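Updated August 27, 2020

# Testing a shoreline creek for bacteria

These steps are for anyone taking samples on the creeks that run into Uliswood Bay. You need two people, a pair of gumboots each and a free morning on a falling tide. Yevdokiia Lytvynenko wrote the first version in April and the steps haven't changed much.

## Before you go

Pick up sterile bottles from the Provell lab counter. They hold 300 mL and have a fill line at 200. Each one has a pinch of white powder in the bottom, so don't rinse it out.

Pack:

- bottles, plus one spare for each creek
- an esky with ice bricks
- waterproof marker and labels
- thermometer
- field sheet and pencil
- disposable gloves

Write the labels at home. Site code, date and your initials are enough. Leave the time blank until you're at the creek.

If a site is on private land, ring the owner first. The Kushnir Road site has a locked gate and the code changes.

## Taking the sample

1. Walk in from downstream and stop where the water is moving and at least ankle deep.
2. Let any stirred-up mud clear.
3. Put on fresh gloves. Face upstream.
4. Take the lid off and hold it in your other hand, inside facing down. Don't set it on the bank.
5. Push the bottle in mouth first to elbow depth if the creek allows, then turn it up into the current.
6. Tip out the extra until you're at the fill line. Lid on straight away.
7. Write the time on the label and put the bottle in the esky.

Take the water temperature last, a step or two downstream of where you filled the bottle. Note any rain in the past two days, and any stock or ducks nearby.

If you touch the inside of the lid or the neck, use the spare - don't try to save the first one.

## Getting it to the lab

Samples must be at the counter within six hours of the first bottle being filled. The lab signs your field sheet and keeps the top copy.
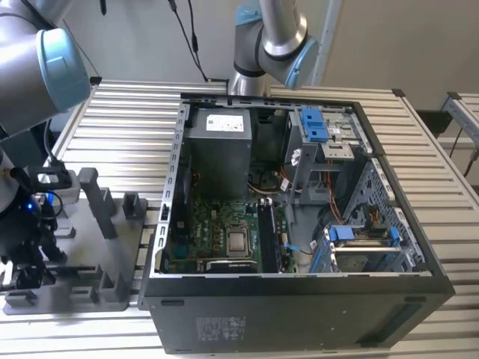
Results come back by email in two or three days, as a count per 100 mL. Enter them in the Groltent spreadsheet under the site code, one row per bottle. Type the number exactly as the lab gives it, including a "less than" sign if there is one.

## High readings

Anything over 200 gets a second sample within 15 days. Go back to the same spot, then take another bottle above the nearest house or paddock drain. If the upper one is low and the lower one is still high, the source is somewhere between them.

The worst we've had was 1,768, at the culvert below the caravan park - the repeat was well down, but we still sent both to the council. Don't knock on doors about a septic tank yourself. Pass the two results and a map to the health officer and keep sampling as normal.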